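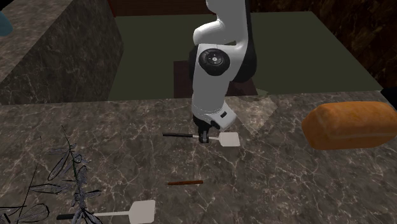
Sou a Danai Zervas e trago uma notícia que me deixa mesmo contente: o Gilau, o nosso guia gratuito da flora espontânea da serra, sai a 19 de setembro de 2023! São 762 espécies com chave de identificação, e o Grigoris Xenos desenhou à mão 80 folhas para quem se perde nas margens dentadas (eu incluída). Nas folhas manchadas insisti muito nos desenhos de perto: há uma rede de veios finos e claros sobre um fundo mais escuro, um pouco como na pedra de uma bancada, e é pelo traçado desses veios que a chave separa duas espécies muito parecidas.

Começámos as saídas de campo em maio, com o herbário Workneh, e ainda temos 25 fichas por rever - quase todas de gramíneas, claro. Essas entram na próxima atualização.

Quem quiser experimentar o guia connosco pode vir ao passeio de apresentação no Trarkis. Há 20 lugares e as inscrições fazem-se na receção, com a Vasiliki Galanis. Tragam lupa e calçado fechado.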